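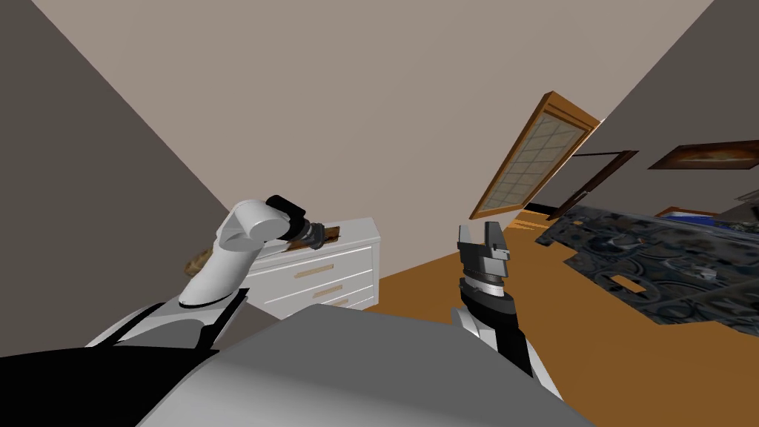 A simulated two-armed robot at the dresser in one of Flollix's practice rooms, with its left gripper at a brown wooden object on top.

Flollix opens its household practice rooms to small robot teams

Anyone who has tried to teach a robot to tidy a bedroom will tell you how quickly the day disappears. You set the room up, you run the task, something gets knocked under the bed, and then you set the room up all over again (and usually find a sock you had given up on). Flollix, a small software company in Flustside, would like to give some of those hours back, and this October it is opening its library of simulated homes to outside teams for the first time.

The service is called Tomo. Subscribers bring a model of their own robot, or borrow the two-armed one that comes with the package, and set it to work in furnished rooms that exist only on a computer. There are 78 rooms at launch, bedrooms and hallways for the most part, with a handful of kitchens that the company cheerfully admits still need a bit of love.

Maricel Quiambao, who leads the project, spent a good part of our visit at the dresser task, and it is easy to see why she is fond of it. The robot has to deal with an object lying on the dresser top and then get on with the drawers underneath, and each drawer has only a small handle to aim for.

"People always ask to see the kitchen first, and I always bring them back to the dresser," she told us. "It looks like nothing at all, just a bit of white furniture, and then you watch a robot try to work out where its own elbow is. I could watch it all afternoon, and some afternoons I have!"

Tomo shows the work from the robot's own point of view, so a user sees the arms reaching out in front and whatever the head happens to be looking at, tilted walls and all. It takes a few minutes to get used to. There is a second, steadier view from the ceiling for those who prefer it, and both can be saved and played back at slow speed.

One of the early users is Washington Batista, an engineer at Horgan, which builds lifting aids for care homes. His team of four had been testing on a single real arm that everybody needed at once.

"We used to have a sign-up sheet taped to the door, and there were arguments over that sheet," he said. "Now I can leave 100 runs going when I head home and look through the bad ones over coffee. I still want the real arm for the last part of the job, mind you. Cloth is a weak spot, and I wouldn't trust what it tells me about a blanket yet."

Quiambao does not quarrel with that. Soft things such as towels and bedding are next on her list, she said, along with a simpler way of moving furniture around, which at the moment means editing a settings file by hand.

New subscribers get 30 days free with every room unlocked, and schools in Flustside can keep their access through the end of the school year. Sign-ups are handled through the Flollix site, and the team runs an online help hour each morning at 10 for anyone who gets stuck.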